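Pirkamico Scene Pack, reviewed after 400 episodes

We bought the Pirkamico pack to collect simulated pick-and-place examples for a policy we train at Zallstead. It loads without trouble and the physics held up through a full Tuesday of recording. 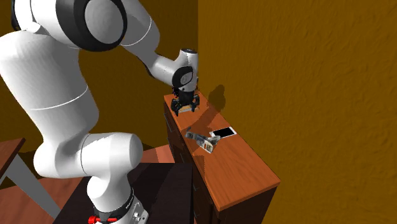 Room layout is the best part of the pack. Reach is a fair test, as the arm has to work across a long cabinet top beside a wall. Small items can sit well along it, like the white phone on the wood, and shadows fall across the work area — useful variety for training.

Close up, the assets are weaker. The phone is clean, with a black screen and a ring for the home button. The item next to it has smeared gray and brown patches, and shadow edges come out stair-stepped. I would keep wrist views at low resolution.

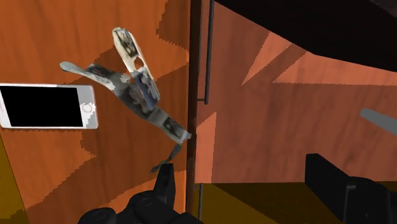 Recording and export

Fillik export took 900 episodes in one batch. Pritchard files needed a second pass to fix timestamps. Four stars, one off for textures.

Contact | Copyright Zallstead Bench Notes | Back to top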